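Karmont Pedal Bin - Set-up Guide
Section 3: Placing the bin and fitting the liner

1. Pick a flat spot. Carpet or hard floor, both fine. Corners are good, out of the way of chairs.
2. Turn the bin so the pedal points into the room.
3. Slide it back toward the wall. Leave 20 mm behind the lid or it will knock when it opens.
4. Press the pedal a few times. Lid should lift all the way and drop by itself. If it sticks, pull the bin foward a little and try again.

Note: on carpet tiles keep the base off a raised seam. Bin rocks otherwise.

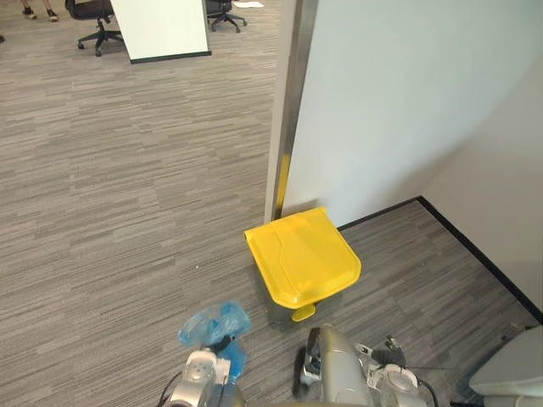 Which size liner do I need?
The 30 liter one, sold in rolls. Bigger bags work but bunch up under the rim.

5. Lift the lid by hand. Drop the liner in, fold the top edge over the rim all the way around.
6. Push the liner down to the bottom so theres no trapped air.
7. Close the lid. No bag showing at the front.

CAUTION: Do not stand on the pedal. No hot ash, no batteries. Don't carry the bin by the lid.

Cleaning: damp cloth, mild soap. Let it dry before a new liner goes in. Pedal squeaks? See Section 5.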